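February 10, 2021

Day three of the trial and I am no nearer to signing anything. The Clendow people rang at nine to ask how we were getting on with the arm, and I said we were getting on, and they said wonderful, and then there was the pause where I was supposed to say more. I let it run.

I should put down where we are while I remember it. The offer is the arm, the yellow gripper, the wrist camera and what they call the tabletop starter programme, on a 30-day trial, then 352 a month if we keep it. The 352 is not in the brochure. It is in the covering email, second paragraph from the bottom, next to a sentence about "onboarding" which I have now read several times and which seems to mean a phone call. The brochure has a great deal about dexterity. It has a photograph of the gripper holding an egg. Everyone's brochure has the egg. The one from Hsieh last year had the egg, and when we finally got their demonstrator in front of us it would pick up one size of plastic block and nothing else, and the man blamed our ceiling lights.

So I was determined not to use their objects. They sent a box of them, nice matt foam shapes in cheerful colours, and I have left it taped up. What we want it for is the sorting and packing side at Londham, all small awkward games stock, which means cards in clear boxes, cards in wallets, thin things, shiny things and things that fall over. If it can't manage those it can hold as many eggs as it likes.

Set-up first, to be fair to them. It took me most of Monday, against "under an hour" in the booklet. Some of that was my own slowness with the cabling. Some of it was the booklet, which has a page 14 and then another page 14, and they disagree about which way round the wrist bracket goes. I followed the second one. The calibration routine asks you to say yes to a question before it has shown you the thing you are saying yes to. I did it twice, and the second time it was better, though I couldn't tell you what I did differently.

Yesterday was grasping. I made a list and tried everything on it several times over, 59 attempts by the end of the afternoon, and wrote each one down as fine, poor or no. I shan't copy the sheet in. Chunky things were nearly all fine. The pads are good, I'll give them that, ridged rubber with a bit of bite, and I only saw it mark one thing, a cheap cardboard tray which probably deserved it. Thin upright things were a mixture. Flat things lying on the table were mostly no, unless I put them near an edge, and I am not paying anybody every month so that I can walk round putting things near edges.

The clear plastic is what I really wanted to know about and it is where I trust the sales talk least. "Handles transparent and reflective items with confidence" is the wording. Whose confidence? The polished tabletop throws the light back up, the acrylic bends it about, and if I find it hard to say from the wrist view where the front wall stops and its reflection begins, I should like to know what the software thinks it is looking at. I asked this on the phone. The answer had the word "robust" in it.

This morning I carried on with that and with the thin rod, going slowly, with the speed turned right down to the setting they call Gentle. I saved the wrist camera views as I went.

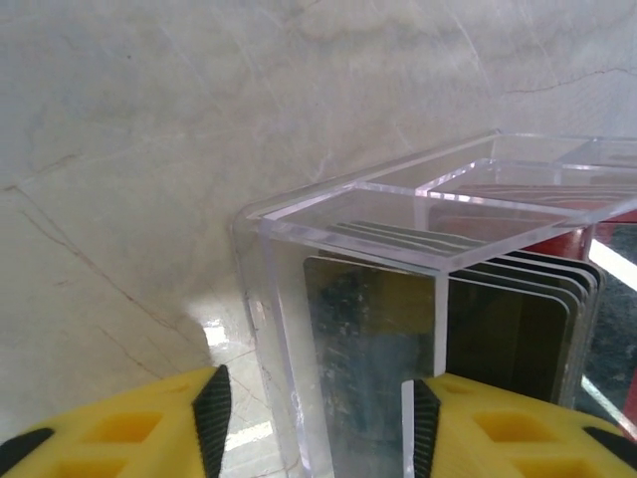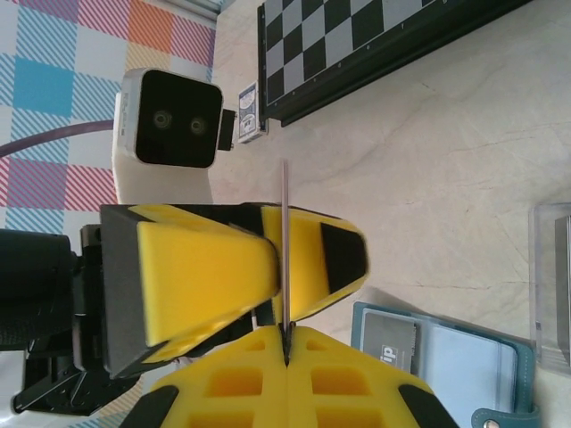 The speed setting deserves a grumble of its own. There are 5 of them and they are called Gentle, Easy, Standard, Brisk and Pro, with no figures against any. Brisk feels no quicker than Standard to me. Pro is greyed out and when you press it you are invited to talk to your account manager, so presumably Pro is another line on the invoice. I have written that down as a question for them, under the one about what happens to the saved pictures, and the one about who pays if a pad wears through. The pads are listed as "consumable" in very small type.

I did ring the workshop at Cusley at lunchtime, as they have had the same package since July. They were polite about it. They said it was "fine once you know what it likes", which is what people say about old cars and bad-tempered ponies. They use it for one job only, and when I asked about clear boxes they said they put a strip of masking tape on the front of theirs. I thought about that for some time over my sandwich. A strip of tape costs nothing, so perhaps it shouldn't bother me, but I can't very well send stock out with tape on it, and somebody has to peel it off again.

Against all this, I noticed I stayed on half an hour later than I meant to, trying just one more approach angle. It is a pleasant thing to work with. It is quiet. The stop button is large and in the right place, and it stops at once, which was more than could be said for the Hsieh. I don't want to be talked round by a nice stop button though.

Tomorrow: wallets with the flap open, then with it shut. Email Clendow for the full price list, in writing, Pro included. Find out whether the trial counts from the delivery or from the day I plugged it in. Buy masking tape, I suppose.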